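Week 10 handout: learning to grasp from demonstrations
Notes by Sakda Saithong

Last week we covered behavior cloning. The policy sees camera images and joint angles and predicts the next arm command. This week's question is how much the result depends on where the demonstrations start.

The Drultum study used 300 demonstrations of one task: pick up a bottle and set it upright. Half began from a single fixed layout. The rest began from 14 layouts, with bottles standing or on their sides. Both policies had the same network and training time.

On the layouts seen in training, the two scored about the same. On new layouts the fixed-start policy failed far more often, mostly by closing the hand too early.
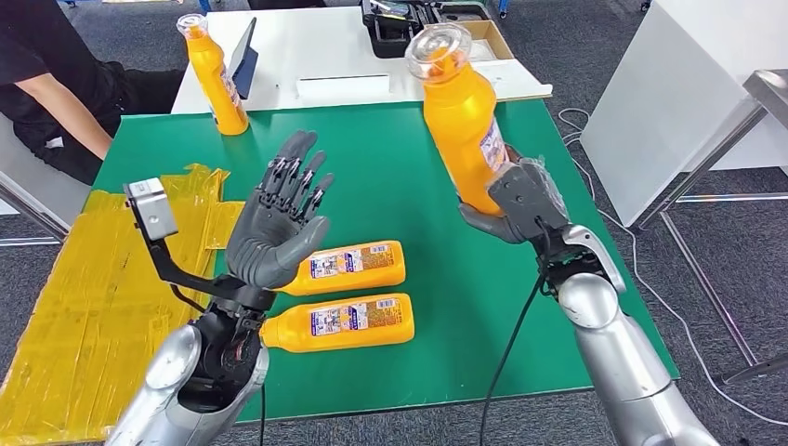
2 min read

One hand is holding a tilted bottle while two more lie flat on the green table and another stands near the back. Note the open left hand close to the upper of the two. A policy has to choose a target and keep the idle hand clear of it.

For the lab, read the Brerness report, section 2, and plot success against number of layouts. Use 400 trials per point. Bring your plots in January.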